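From: Sheyla Marulanda
To: levthorpe-robotics list
Subject: Re: Open day at Losus, cleaning demo

Hortensia Giraldo wrote:
> Did anyone get to the living room demo at Losus? I need to know
> which gripper they ran and whether the bin liner task was part of
> it. Usuga wants the same thing in October.

I went. Gripper is a Galbot two-finger unit, parallel linkages, one on each arm. Pictures inline.

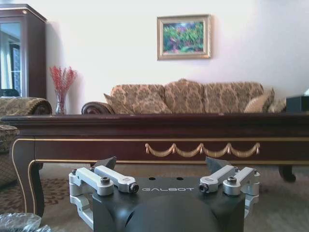

Betumwood, 19 August 2019

The demo room is furnished as a home and visitors stand behind a rope. Sessions were capped at 89 people. The program listed two tasks: pick up litter from the carpet, and handle the bag in the trash bin. So yes, the liner was in.

Film is the hard part. It folds, it's clear, and the depth data on it is poor.
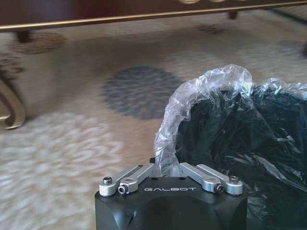 Clear film gathered between the fingertips, black bag at right.

Losus logs joint torque at 800 Hz and said they'd share a sample on request. I asked for the liner runs only. They use both arms for this task – one to steady the bin, one to work.
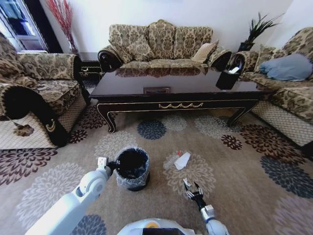

The planner treats the two arms separately until contact, then locks them to a common frame. I asked about recovery after a missed grasp and got a short answer: back off, open, look again. No figures were given for success rate, and I didn't try to keep my own.

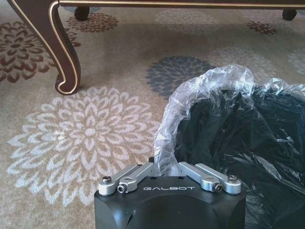 For the Usuga version I would spend the time on wrist camera placement. The approach to the rim is where it matters. With the fingers open beside the bin, the folded-over edge of the clear liner comes very close to the gap, and the wrist view has both in it. Our current mount at Levthorpe sits too far back for that. I can redo the bracket if someone sends me the 2000 series drawings.

Sheyla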